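Trellthorpe Pre-Trial Release Records: README

By Kyung-hwa Oh | July 8, 2019 | 3 min read

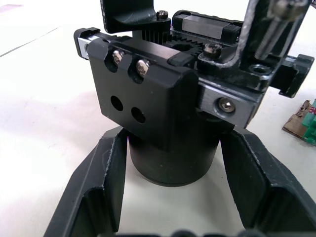
Data cards

Trellthorpe is a table of bail decisions and release conditions, transcribed from paper court registers. It holds 1000 rows, one per decision. A person who came before the court more than once has more than one row, and the rows are not linked.

The transcription was done by Do-yoon Min and Kyung-hwa Oh using Joltach, our form-entry tool. This README covers version 9 of the table. Earlier versions used a different code list for outcomes and should not be merged with this one.

## Files

- `decisions.csv`: the main table
- `conditions.csv`: release conditions, joined on `decision_id`
- `codes.csv`: code lists for all coded columns
- `CHANGES.txt`: version notes

All files are UTF-8 with comma separators and a header row. Text fields are quoted. Line endings are LF.

## Columns in decisions.csv

`decision_id`: integer, unique, carries no meaning. Gaps in the sequence are rows withdrawn after checking.

`court_code`: two letters. See `codes.csv`.

`charge_group`: broad grouping of the most serious charge. Where the register lists several charges without ranking them, the first one is used.

`outcome`: one of `released`, `released_cond`, `surety`, `remanded`, `adjourned`.

`amount`: whole currency units. Blank unless `outcome` is `surety`. A zero is a real zero, entered as such by the clerk.

`surety_type`: `cash`, `property`, `third_party` or `agent`. Property sureties were valued by the court, and the valuation method is not recorded.

`hours_held`: hours between booking and decision, rounded up. Missing in 66 rows where the booking time was illegible or left out.

`checked`: 1 if a second person compared the row with the register, otherwise 0.

## Conditions

Each decision can have up to nine conditions. Curfew, reporting, residence and no-contact conditions are coded. Anything else is coded `other` and the wording is dropped, as it often named people or addresses.

## Checking

A random sample of 200 rows was entered twice. Disagreements were settled against the register by Do-yoon Min. Most were in `charge_group`, and the code list was reworded in June as a result. Rows entered before the rewording were recoded by script and then read through by hand.

## Known problems

Adjourned cases may have been decided later under a new row. We did not try to match them.

The Ko registers use a single column for surety and fine. Where the two could not be told apart, `amount` is blank and `outcome` is still `surety`.

`agent` is under-recorded. Some clerks wrote the agent's name in the margin and some left it out.

## Use

The table is suitable for teaching, for testing import code and for simple counts. It should not be used to build or test tools that score individuals for release. The rows are not a sample of any wider population and no weights are supplied.

Names, birth dates and docket numbers were never entered.

## Loading

The Trurkard loader reads all three CSV files and applies the code lists. Set `strict=false` to keep rows with a blank `amount`. With other software, read `court_code` as text, or the code `NA` will be taken as missing.

## Contact

Corrections go to Kyung-hwa Oh through the issue tracker. Quote the `decision_id` and the version number.

9 comments | 66 shares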